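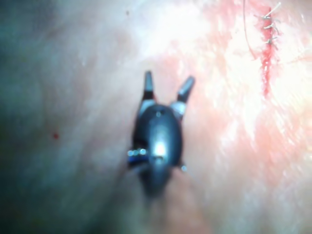 Re: [trosine-users] Jaws open while status reads CLOSED

From: Isla Matheson
To: trosine-users
Date: 28/08/2021

Hi all,

Replying to Ruairi's message, which I've left quoted further down for people who only joined the thread this week. Dragica and I had the instrument apart yesterday and we know what failed. There is one software change I want everybody to make before running Trosine on tissue again, and it applies even if your instrument looks fine. If you only read one part, read "What to do now".

What happened, in order

Mhairi was at the console and Ruairi was at the table. They were closing an incision in the assisted mode, where the operator places the needle and the arm does the pull-through on its own. Three stitches were in and tied, with the rest of the wound below them still to do. On the next one Mhairi commanded a close on the needle. The panel went to CLOSED and the grip bar filled. The arm then started the pull-through with nothing in its jaws.

It traveled the first part of the path, toward the operator's left and down, away from the wound. Ruairi saw the jaws were open and called it. Mhairi lifted her foot off the pedal and the arm stopped as it should. The jaws were standing open in a V well clear of the stitches, and they stayed open through two more close commands. The needle was recovered with hand forceps. The instrument was then backed out straight with the jaws open, slowly, which was the right call.

The stitches already in the tissue held. The edge of the wound had no new tear that either of them could find.

What failed

The jaw cable had slipped on its drive pulley. On the Enard wrist the two jaws are pulled shut by one cable and opened by the other, and each cable is held on its pulley by a clamp screw. The close-side screw on this instrument had backed out far enough for the cable to slide under load. The motor turned, the pulley turned, and the cable stayed where it was. The open-side cable was still tight, which is why the jaws would open on command and not close.

The part that bothers me is the status. Our jaw encoder is on the motor. It has always been on the motor. It knows where the pulley is and has no idea where the jaws are. So the motor reached the closed position, the encoder agreed, and Trosine marked the jaws CLOSED.

There is supposed to be a second check. When the motor reaches the closed position on a needle, the current should rise, and if it doesn't, the grip is meant to be flagged as EMPTY. In the log from this run the grip value was 97 percent, on a needle the jaws weren't touching. Dragica found out why. The cable was dragging under the half-loose clamp, and the friction was enough to look like a firm grip. Once she took the cable off completely and repeated the same command on the bench, the current stayed near zero and the EMPTY flag came up correctly. A fully broken cable is caught. A slipping one isn't, and slipping is the more likely failure.

She ran the close command 23 times with the cable in the state we found it. Every one was reported as CLOSED.

Cycle count

The instrument had 1080 jaw cycles on it. The Kerr maintenance sheet that came with the drive units says to check the clamp screws at each cable change and gives no interval in between. We were going by the cable change interval, and we hadn't reached it. So the schedule was followed and the schedule was wrong for us. Suturing is a lot harder on the close side than the grasping tasks most of us started out with. You squeeze, you twist the wrist while squeezing, and you do it again on the other side of the wound.

I also looked for thread locker on the screw. There was some on the open-side screw and none I could find on the close side. I can't tell whether it was never applied or was cleaned off at the last cable change. The sheet for that change has the box ticked for "clamps torqued" and there isn't a box for thread locker. Lorna is adding one.

Why the arm kept moving

Ruairi asked this and it's a fair question. The pull-through starts on two conditions, jaw state CLOSED and grip above threshold. Both were true as far as the software was concerned. After it starts, the only things that end it early are the pedal, the e-stop, and a wrist force limit. With no needle and no thread in the jaws there is nothing to pull against, so the force limit will never trip. Low force during a pull-through should have been treated as a fault. It was treated as an easy pull.

To be clear on the pedal: release to stop took less than the 200 ms we specify. That part worked. It also depended on a person at the table watching the jaws at the right moment.

What to do now

1. Turn off assisted pull-through. In the suture profile, set auto_pull to off and restart the console. Check that it still reads off after the restart, as one of our two machines loaded the old profile.

2. Check both clamp screws on every instrument you have, including ones in the drawer. Power off, cover off, driver in the screw, try it gently. If it moves at all, tag the instrument and set it aside.

3. Check the marks. Put a paint line across each cable and its pulley where they meet. If the line is broken after a run, the cable has slipped. It's crude and it works on the bench. Do it on both sides.

4. Before each tissue session, close the jaws on the rubber test strip and tug the strip by hand. Don't go by the panel.

5. If the jaws won't close during a run, take your foot off the pedal and leave it off. Don't repeat the close command. Each extra try drags more cable under the clamp, and if it catches partway the jaws can snap shut on whatever is between them. Recover the needle by hand first, account for it, then back the instrument out along its own axis with somebody watching the jaw tips the whole way. Open jaws will catch loose thread and tissue edges if you swing the wrist.

Item 5 is different from the current manual, which tells you to cycle the jaws twice. I've asked for that line to come out. Mhairi did what the manual says and has nothing to apologize for.

Software

Dragica has a branch with two changes. The first adds a low-force fault, so if the wrist sees no tension in the early part of a pull-through, the arm holds and the console beeps. The second changes the panel label from CLOSED to DRIVE CLOSED. It doesn't fix anything, but the old word was claiming something we don't measure. Please test on foam first and send logs to her directly, with the instrument number in the subject.

We talked about a sensor at the jaw. There is hardly any room in the wrist and anything we put there has to survive cleaning. It's on the list for the next hardware round. I don't have a date.

Isla

----- Quoted message -----

> From: Ruairi Swanson
> To: trosine-users
> Subject: [trosine-users] Jaws open while status reads CLOSED
>
> All,
>
> We had a fault at Mulla this afternoon and stopped the session. Nobody
> hurt. Posting now so that others can hold off until we know more.
>
> Enard wrist, right arm, assisted suturing on tissue. Mhairi Moncrieff
> on the console, me at the table. Three stitches done with no trouble.
> On the next needle grab the panel said CLOSED and gave a good grip
> value, and the arm went into the pull. Jaws were wide open. I called
> stop, Mhairi came off the pedal, arm stopped. Two more close commands,
> no movement at the jaws, panel still CLOSED both times. Open works.
>
> Needle recovered and counted. There was a loose length of suture
> hanging beside the wound when we stopped, so we cleared that before
> bringing the instrument out.
>
> Log is saved. The instrument is bagged with its sheet and I haven't
> taken the cover off. Nothing in the log looks like an error to me,
> and I don't like that.
>
> Questions:
>
> - Has anyone else seen CLOSED with the jaws open? Even once, even if
> it cleared by itself.
> - Where does the jaw state come from? I had assumed it was measured
> at the wrist.
> - Why did the arm carry on with nothing in its jaws?
>
> We won't be using either arm for tissue until somebody has looked.
>
> Ruairi

----- End of quoted message -----

PS. Two people have written to me off list about the first question to say they had seen something similar and put it down to a slow screen. Please send those to the list, with the cycle count if you have it. Lorna MacRitchie is keeping the fault sheet and will take reports without a log attached.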